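How to sort and store plastic bowls in metal bins

Posted 12/05/2021 by Adelino Carvalho

Plastic bowls take up more room than almost anything else in a kitchen store, mainly from being put away in whatever order they came out of the dishwasher. The method below is the one we settled on at the Resside community kitchen. It works just as well for a school canteen or a home pantry with a couple of deep bins on the bottom shelf.

What you need

Two metal bins with flat floors and straight sides. Ours are 400 mm deep, which is about the limit if you want to reach the bottom without leaning on the rim.
Clean tea towels.
A roll of masking tape and a marker.
A thin rubber mat for each bin (optional).

Step 1. Empty everything out

Take all the bowls out and put them on a bench. Pull out any lids, cups or cutlery that have found their way in and put them to one side. Wipe the inside of each bin with warm soapy water, paying attention to the corners, then dry it with a towel. Don't use a scourer on galvanised metal. It takes the coating off and you will have rust by November.

Step 2. Check the bowls

Run a finger around the rim of each one. Anything with a crack, a sharp edge or a melted patch goes in the recycling. Light scratches are fine for dry food but I don't like them for anything oily. Translucent bowls are best held up to a window, where hairline cracks show up straight away. Solid colours need a bit more care -- flex the bowl gently and look at the base.

Step 3. Dry them properly

Bowls nested while damp will smell within a day or two. They also stick together, and prising them apart is how a lot of rims get broken. Leave them upside down on a towel overnight, or dry them by hand if you need the bench back.

Step 4. Sort by size, then by colour

Size matters more. Two bowls of the same colour but different makes often won't nest, and the stack ends up leaning. Try one inside the other before you commit. Once the sizes are sorted, split them by colour if you use colour for anything. At Resside red is for raw ingredients and the yellow-green ones are for washed salad and fruit.

Step 5. Load the bin from the back

Start at the back of the bin and work forward. Set the first bowl of each colour down on the floor of the bin, open side up, and leave a narrow gap between one colour and the next.

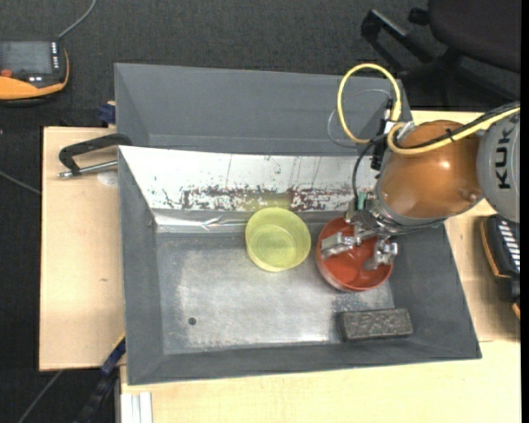 The gap only needs to be wide enough for a fingertip. If the bowls are jammed against each other you can't lift one stack without dragging its neighbour, and the rims wear where they rub. Build each stack up to 6 bowls and then start another in front of it. Taller stacks tip over when the bin is moved.

Step 6. Label the outside

Put a strip of masking tape on the front of the bin and write the size and colours on it. Keep the tape off the rim, where it gets picked at. We tried printed labels from Tokton and they looked very neat, but they left glue behind when we changed the contents.

Getting bowls out again

Take from the front stack first and lift straight up from the rim. If two bowls are stuck, stand the lower one in warm water for a minute and put a little cold water in the upper one. Twist them gently. Don't lever them apart with a knife.

How often to redo it

We have almost 200 bowls and go through the bins every second month. At home, twice a year should be plenty. Replace the rubber mats when they start to curl, and check underneath them for crumbs whenever the bins are empty.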